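The packing hall at Gromard used to start at six, when the first of 20 people tied on their aprons and began putting lids on cups. It still starts at six. Three of those people now spend the first hour at a screen, going over what the robot arm will be asked to do that day.

Gromard packs tableware for two brands, Gresto and Koval, and the shapes change every season. A gripper that handles a straight mug well can drop a tapered one, so each new piece is rehearsed in simulation before the arm on line 7 gets it. The operators set the approach, run it, change the angle and run it again. They were trained for this last November, on paid time.

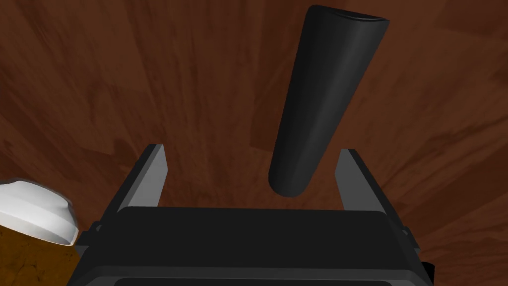 Helmut Lenz says the rehearsals are the part of the job he would keep if he had to choose. He spent years on the line and his wrists hurt by noon. Now he argues with the software about where a jaw should close, and he wins more often than he expected to.

Not everyone moved over. Some packers asked to stay on the hand line, which still takes small orders and anything fragile, and the company agreed – for now. The arm handles almost 2000 pieces a shift. Pay for the screen work is one grade higher, and that has caused some hard feelings at lunch.

The next order, from Brasidier, is a set of narrow vases. The files arrived last week and the first runs are on the schedule for tomorrow morning.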